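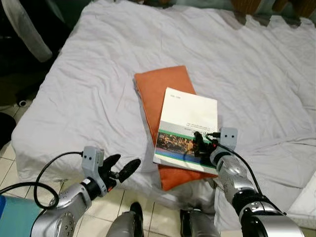 Progress report to Kandaten: planning software for two-armed tidying

Period covered: up to the end of February
Prepared by the software group, Turach project

Where we are

The short version is that the planner works better than it did in the autumn and less well than our last report suggested it would. We said then that picking up flat items from soft surfaces was mostly a tuning problem. We no longer think so, and some of the work below went on finding out why.

The task is still the bedroom one from the work plan: pick up a thin item, such as a booklet, from a bed or a cushion, and put it where it belongs. The booklet on the orange cushion has become our standard test because it upsets nearly every part of the software at once. The item is thin, the cushion gives when pressed, and the sheet underneath has folds that the depth sensing reads as edges.

Perception

We replaced the old segmentation step with the one from Akent. It separates the booklet from the cushion well, and the strong orange helps it more than we would like. On white bedding a pale cover is much harder, and the outline it returns can wander on to the sheet. Anyone judging the system from runs on the cushion alone would get too kind a picture, so we have asked that the next review use plain bedding as well.

The wrist sensors on both arms now feed into the same surface model. Getting the two to agree took longer than planned. The remaining error is 2 mm at the fingertips, which sounds small until you compare it with the thickness of a booklet.

Planning and control

The planner now chooses between two ways of starting a pick. It can press one gripper on the cover and drag the item towards an edge, or it can try to slide a fingertip under a corner. Pressing is the more dependable choice. It is also slow, and on a soft cushion the force reading is close to useless for the first part of the contact, as the cushion sinks before the booklet feels anything. We have put in a limit on how far the wrist may travel downwards after first touch. That is a crude fix and we would not defend it as anything else.

The second arm is the weaker half of the work. The plan promised that both arms would act together, one holding the item still while the other lifts. In most runs the left arm still waits beside the item until the right has finished. The scheduler is cautious about letting the two grippers share a small space, and every time we relax it we get plans that look fine on screen and that we would not want to run near a person.

Tooling

Run logs now go into the Bermúdez viewer, which plays back the planned path against the measured one. It has been the most useful thing we built this period, although it was never in the proposal. We replayed 400 logged runs through it and found that many failures we had put down to grasping were timing faults: the surface model was out of date by the time the arm reached it. The replay tool does not tell us why, only when, and the search for the cause is still open.

What we are not claiming

We are not giving a success rate in this report. The figure depends so heavily on the item, the surface and who sets up the run that a single number would mislead. We know the agreement asks for one. We would like to discuss a short test list instead, fixed in advance and run by someone outside the group.

We are also not claiming that the learned grasp scorer helps. It ranks grasps sensibly when we look at them, but switching it off made no difference we could measure on the booklet task. It costs computing time and we have stopped work on it for now.

Next period

Fix the stale surface model before anything else – most of the rest depends on it.
Let the left arm hold the item during a drag, at low speed only.
Repeat the tests on plain white bedding.
Agree the test list with Kandaten.

Spending is within the budget. We ask to move 5 per cent from travel to computing, to cover longer replay runs. The milestone on two-armed lifting will be late, and we would sooner say so now than at the review.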